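Hivesard Tool Library, shelf and kit check, 5 June 2021

Comments go under each line. If something fails, red tag it and leave it in the bay by the door.

- [x] **Extension leads.** All 7 unwound fully and looked over. Lovely condition! One plug top has a hairline crack, tagged.
- [x] **Ladders.** Feet, rungs and stays all sound. The Stinar stepladder has had its new feet fitted and it stands like a rock now, what a difference.
- [ ] **Hedge trimmer (Larov).** Blade guard missing. Not to go out until it's found or replaced.
- [x] **Axes and hatchets.** Heads tight, covers on. Somebody has oiled the handles beautifully, thank you!
- [x] **Socket sets.** No splits or rounded corners found, and the ratchets click both ways. Please keep loose sockets in a tray while you're sorting them, they roll for miles otherwise.
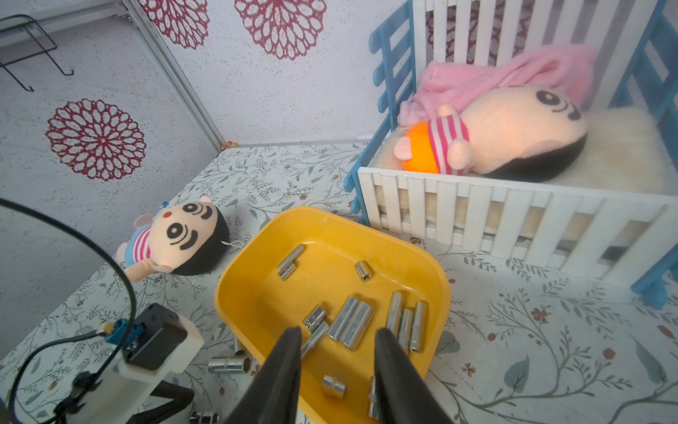 *Sockets in the yellow tray.*

- [x] **Shelving.** Bay 6 was leaning a bit, so the wall bracket has been tightened. Heavy things still belong at the bottom (the 600 mm stone chisel was on the top shelf again).
- [x] **Fire blanket and extinguisher.** Pin in, needle in the green, clear path to both.
- [ ] **First aid box.** Low on plasters and no eye wash. Top up before the Miranda Road open morning in July.

Item 118 on the register, the little block plane, is back after months away and cuts like a dream. Do borrow it!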